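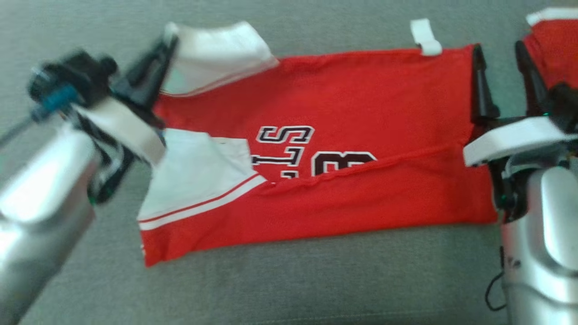 Sotlow Folding Set: read me first

Recordings of a two-armed robot folding sports jerseys and other soft garments, collected by the laundry desk at Drisham, a uniform rental shop that washes for amateur leagues. The desk used to fold. Now it folds, supervises folding, and writes README files.

What is in it

1011 episodes, of which 599 are labeled complete. The rest are labeled partial, dropped or "other." Please read the notes column before training on "other." It was filled in late on Fridays.

Each episode has a head view, wrist views, joint positions and a one-line instruction. Most episodes last about 19 seconds. Long ones are usually sleeves.

Garments

Jerseys make up most of the set, because jerseys are most of what comes through the door. Printed lettering is stiffer than the cloth around it and creases where it likes. Trim is labeled separately from body fabric from version 2 on. In version 1 the two share a label, and we have heard about it.

Surfaces

Folding table at the shop, plus upholstered seating. The seating episodes were added at the request of Pongsiri, who handle our home delivery trial and pointed out that customers do not own folding tables. Cushions give under the cloth, and a fold that sits flat on the table may not do so there.

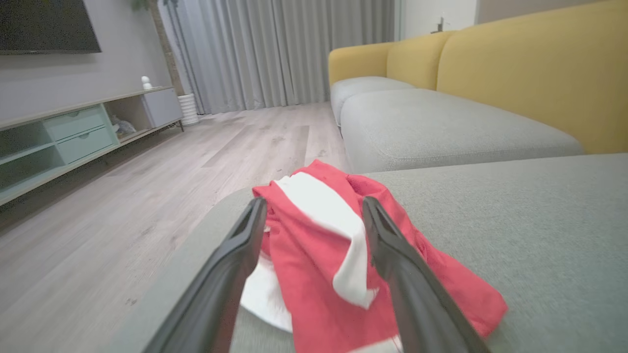 Wrist view, red and white garment on a gray seat cushion.

What changed at the desk

People ask, so it goes in the card. Head count is the same. The evening shift used to fold until 1900 and go home. It still ends at 1900, but the last hour is now spent checking labels, and the complaint has moved from sore wrists to sore eyes. Two of the fastest folders asked to go back to folding by hand three days a week and were allowed to. Their hand-folded stacks are still the ones we send to the fussier teams.

The job title went from "folder" to "garment handling operator." The pay grade took four months longer to follow.

Labels

complete: the operator would put it on the shelf
partial: the operator would fix it first, muttering
dropped: a garment left the surface
other: see notes, with patience

"Complete" is a judgment by whoever was on shift. Two operators disagree about collars and neither has moved. Use the shift field if this matters to you.

Known problems

Some episodes start with an arm already moving. Loose tags are unlabeled. Dark shorts on the dark table cover are hard to see — for us too.

Use

Free for research. For commercial use, write to the Clakden office, which answers on Mondays. Please do not use the timing data to rate human folders. It was collected on the understanding that it would not be.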